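How to Keep Your Seed Stash Sorted (and Actually Find Things in February)

I garden on a tiny lot in Clestindale and I buy way too many seeds. For years they lived in a shoebox, all the packets folded over and leaking into each other, and every February I'd end up buying tomatoes I already had! So I finally came up with a system, and it has held up for 2 winters now.

First, dump everything out on a big table and make piles by planting month. Toss anything older than five years unless you feel like testing it on a damp paper towel. Then fold a sheet of paper into a funnel and pour each kind into its own small container - slowly, lettuce seed goes everywhere.
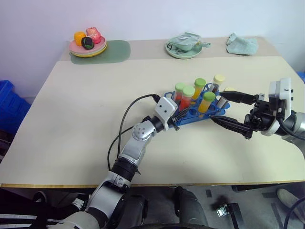 Labels matter more than the containers do. I write the variety, the year and where I bought it (most of mine come from a seed swap in Bovbridge) in pencil on masking tape, because my fancy pens all faded. Capped tubes are great for the small stuff like basil and poppies, and if you stand them up in a plastic rack like the blue one, a little group of six takes up hardly any room. Beans and squash still go in jars.

Last step, drop in a pinch of dry rice wrapped in tissue and put the whole lot somewhere cool and dark. Mine sits on the bottom shelf of the hall closet, next to the boots. Check it once midwinter and swap out the rice if it feels clumpy.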